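Sweater folding

Sweater folding is the practice of reducing a knitted upper-body garment to a compact, flat or rolled form for storage, transport or retail display. It is treated separately from the folding of woven shirts in most household manuals, as knitted cloth stretches under its own weight and does not hold a sharp crease. Folding is generally preferred to hanging for wool, cotton and blended knits, which may lengthen at the shoulders when kept on a hanger.

Working surface

A bed is the most common working surface in the home. It is wide enough to take the full spread of an adult garment and its covering offers some grip, so that the knit does not slide while the sleeves are being turned in. Tables are used in shops and laundries, where the standing height is more convenient. A plain sheet in a color that contrasts with the garment makes the outline easier to read, in particular along the hem and at the cuffs. 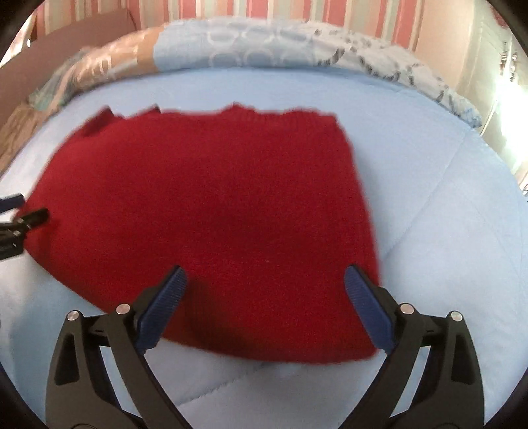
Laying out

The garment is first spread in a single layer with the body squared and the sleeves drawn clear of the sides. Most methods begin with the front facing down, so that the finished fold shows the front panel. Wrinkles are moved outward with the flat of the hand. Pulling at the edges is discouraged, as ribbed borders recover slowly once stretched and may be left wavy.

Ribbing is found at the cuffs, the hem and, in many patterns, the neckline. It is denser and more elastic than the body of the knit, and tends to draw the cloth inward. For this reason a sweater laid flat seldom forms a true rectangle. Small peaks and bulges are usual where a seam or a doubled cuff lifts the fabric, and these are pressed down before the first fold is made.

Methods

In the square fold, one side is brought toward the center line together with its sleeve, and the sleeve is doubled back along the body. The other side is treated in the same way. The hem is then lifted toward the neckline in either two or three stages, depending on the depth of the shelf.

The Lanus fold differs in the treatment of the sleeves, which are crossed over the body before the sides are moved. It gives a thicker center and softer edges. Heidrun Egger, who described the method in a laundry trade handbook, recommended it for heavy knits but advised against it for garments with a high collar.

Rolling begins at the hem and proceeds to the neckline after the sleeves have been laid in. A rolled sweater takes up less shelf depth than a square-folded one – though it is more likely to come undone when handled. 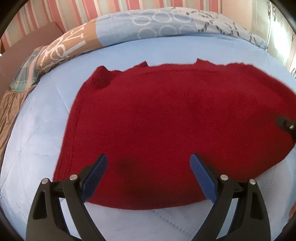

Storage

Folded knits are stacked with the heaviest at the bottom. Danish Durrani's survey of 202 households in Clitthorpe recorded the square fold as the most common form, followed by rolling. Stacks kept in drawers were generally lower than those on open shelves. Durrani also noted that many respondents refolded a whole stack after removing a single garment from the middle.

Garments should be fully dry before they are put away. Long storage in one position can leave a soft line across the chest, and refolding along a different line is the usual remedy. Nawal Metwally gives May as the customary month for this work in temperate regions, when winter knits are washed and moved to closed boxes.

Folding boards

A folding board is a hinged or rigid panel used to give each garment the same width. The Dralorow board, sold mainly to laundries, is placed on the back of the sweater below the neckline and withdrawn before the last fold. Boards are less common in homes.

See also: Blocking (knitting); Linen closet; Shirt folding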